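Candonance Hand-Held Gripper Study
Pre-Session Safety Inspection, Station 2, with Inspector Comments
Site: Clallmont Laboratory
Month of inspection: January

1. Work surface flat and secure on table. PASS
2. Racks placed within reach of both hands. PASS
3. Gripper jaws free of chips and residue. PASS
Comment: Slight wear on the left jaw pads. Replace before the next block of trials.
4. Cables clear of the operator's forearms through the full range of motion. PASS WITH COMMENT
Comment: Slack is to be checked again after each block of 30 trials.

The method compares tube transfers shown by hand with transfers later carried out by the Desmet arm. Operators hold one gripper in each hand, and sleeves and jewelry are not permitted.

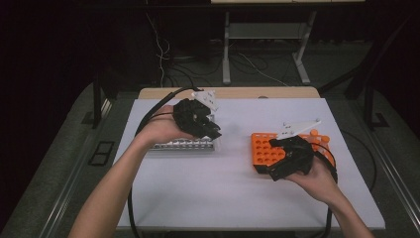 Station 2: both grippers held over the test-tube racks.

5. Bracket plates on both grippers tight. PASS
6. Floor cables behind the table covered or taped. ACTION REQUIRED
Comment: Install cable covers before visitors from Trendeo are admitted.
7. Rest breaks recorded. PASS
Comment: Sessions may run up to 20 minutes — the log shows none longer.
8. Trial log complete. PASS
Comment: The log holds 71 trials. Dropped tubes are kept in the results and must be marked as such, as the drop rate is one of the reported measures.

Status: approved for use once item 6 is closed. Return the signed form to the station binder.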